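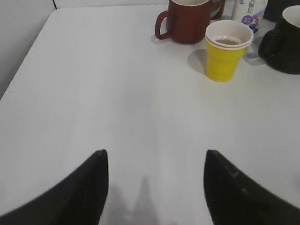

Kitchen tips I no longer believe, and a few I do
By Bjartur Kjærgaard
Updated April 11, 2022

I have kept a folder of household tips since my first apartment. Most came from magazines, then from the internet, and a good number from the backs of packages, where the company selling the stuff is also the one telling you how much of it to use. Over the past winter I went through the folder and tried whatever I could try in an ordinary kitchen with ordinary dirt. What follows is what I kept and what I threw out. I am not a chemist. I own a sink, two drains that misbehave and an oven that came with the house.

Baking soda and vinegar down the drain

Every list starts with this one, so I will too. You pour in half a cup of baking soda, then a cup of vinegar, it foams up, everyone feels that something has happened. The foam is carbon dioxide. What's left behind is mostly water with a salt dissolved in it, and it does very little to grease and nothing at all to hair.

I tried it four times on the slow bathroom drain. It was slow each time afterward. Then I pulled the stopper and fished with one of those barbed plastic strips from the hardware store and brought up a thing I would prefer not to describe. The drain has run fine since.

For a kitchen sink that's slow with grease, try very hot tap water and a good squirt of dish soap, left to sit for ten minutes, followed by more hot water. Skip the boiling kettle if your pipes are PVC. If that fails, use a cup plunger with the overflow or the second basin blocked with a wet rag. If that fails too, put a bucket under the trap and take the trap off. It's two big nuts and usually you can do it by hand. Look at how it goes together before you take it apart, or take a photo with your phone.

Never plunge a drain that has had chemical opener poured in it. And don't open the trap on one either, unless you like the idea of lye on your forearms.

Each one alone

Baking soda by itself is a decent mild scouring powder. Make a paste with a little water and use it on coffee rings in mugs, on stainless sinks (along the grain) and on the inside of a refrigerator. Keep it off aluminum pans, which it can darken, and off anything glossy that you care about. A mild abrasive is still an abrasive.

Vinegar by itself is good on hard water scale. Kettle, shower head, the crust at the base of a faucet. Soak a paper towel, wrap it around, leave it half an hour. Keep it off marble, limestone and any other stone with calcium in it, and off the rubber seals of a washing machine if you plan to do it every week. And of course it never goes anywhere near bleach. The gas that comes off is chlorine, and a bathroom is a small room.

The box of baking soda in the fridge

I'd like to believe this. I put one open box in and kept a cut onion on the shelf beneath it, and the fridge smelled like onion. A lid on the onion fixed it. The powder in the box only touches the air at the top, so there's not much surface to do the work. Spread out on a plate it may do a bit more. I would still start with the lid.

If a fridge smells and you can't find out why, check the drip tray underneath and the drain hole at the back wall inside. Mine had a pea in it.

White tabletops and the eraser sponge

A reader wrote in last August to ask why her white kitchen table had gone dull in one spot. She had been using a melamine eraser sponge on it every evening. Those sponges work the way very fine sandpaper works, and that is also why they're so good at crayon. On a shiny surface you're taking off a little of the shine with every pass.

For a smooth white table, use a damp microfiber cloth with one drop of dish soap, then a second cloth with plain water, then dry it. The drying matters more than the soap. Most of what people call haze is soap that nobody rinsed. For a mark that won't go, try rubbing alcohol on a cotton ball in a corner first, and stop if anything comes up that is the color of the table.

I also tested a bottle of Lanach table polish, which promised "a lasting shield." It lasted until dinner. Two days later the table had smears that took me longer to get off than the original dirt would have. I can't say what it does on wood. On a white table, leave it at the store.

Cleaning with soda

Now for the fun ones. Soda pop is supposed to clean toilets, lift rust, loosen bolts, take grease off driveways and unblock the drain we already talked about. There's some truth in a corner of it. Colas have phosphoric acid in them and citrus sodas have citric acid, and weak acids will go after rust and scale. But they come with a great deal of sugar, and you'll be washing that off for the rest of the afternoon. Ants find it before you do. 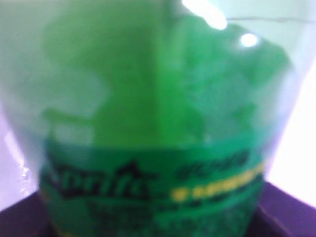
Soda in a green plastic bottle, close up. Cheaper acids are sold by the box.

I gave cola an overnight try on a rusty pair of pliers. They came out somewhat better and very sticky. A second pair went into a jar of water with two spoonfuls of citric acid from the canning aisle. Those came out clean after a brush and a rinse, and the citric acid cost less than the cola. Either way, dry the tool right away and wipe it with oil or it will be orange again by morning.

On the toilet, cola took off part of the ring. Citric acid took off all of it, left overnight, with a brush in the morning. The bolt trick did nothing I could measure. Get penetrating oil and wait longer than you want to.

As for club soda on red wine, I spilled the same wine on three squares cut from an old cotton sheet. One got club soda, one got plain cold water and one got nothing until the wash. The first two looked the same to me and to my wife, who wasn't told which was which. Blot quickly, keep it wet, don't rub. Whatever clear cold water is closest will do.

Keeping the fizz in a big bottle

You have heard that you should squeeze the air out of a half-empty plastic bottle before screwing the cap back on. Don't bother. The gas leaves the soda to fill whatever room the bottle gives it, and a squeezed bottle slowly pops back out to its old shape, so you've gained nothing, and you may have made things worse. Cap it tight, keep it cold, open it less. Storing it upside down has its fans. I tried that as well and got a sticky door shelf.

Pump caps? I bought the Flidorar one, 31 strokes per the leaflet, and it does make a satisfying hiss when you open it. What hisses is the air you pumped in. The soda underneath was as flat as its neighbor. Buy smaller bottles if it bothers you.

Reusing the bottle itself

Fine for some jobs. With the cap pierced with a hot needle it makes a passable watering bottle for seedlings. Cut at the shoulder, the top half is a funnel, and a better one than the thin ones sold in sets. Full of water and frozen (leave a good couple of inches for the ice), it keeps a cooler cold and doesn't leak the way bagged ice does.

Less fine: storing cleaning products, paint thinner or anything else that a thirsty child might take for a drink. I don't care how well you label it. Hot liquids are out too, as the thin plastic shrinks and goes soft.

Dryer balls, copper pennies and the rest

Quick ones from the bottom of the folder.

Pennies in the flower vase: no difference. Clean the vase, change the water, recut the stems.

Newspaper on windows: it used to work better, people tell me. Mine left gray on the frames. A squeegee costs very little.

Wool dryer balls: towels came out a touch fluffier. The 51 minute load still took 51 minutes.

Lemon in the microwave: yes. A bowl of water with half a lemon in it, three minutes, door shut for another five, then wipe. Plain water does it as well, but the smell is nicer with the lemon. Put a wooden spoon in the bowl so the water doesn't boil over all at once when you move it.

Dishwasher pods in the oven door: no. They're meant to dissolve inside a closed machine, and rubbing one on glass with wet bare fingers is a good way to get a rash. Paste of baking soda, half an hour, plastic scraper.

Salt to set the color in new jeans: no. Wash them cold and inside out, alone the first couple of times.

Flernari drain sticks, which you drop in once a month to "keep pipes fresh": I used them in the kitchen and left the bathroom without. I couldn't tell the two apart, and I was trying to. A strainer basket in each drain catches what the sticks are supposed to deal with.

If you have one that you swear by, send it along with what you used it on and what happened when you left it out. That second part is usually missing. I have 34 letters waiting that say a trick "works like a charm," and only a couple of them mention trying the same job with plain soap first. Next up is cast iron, and I already know I'm going to get mail about the potato.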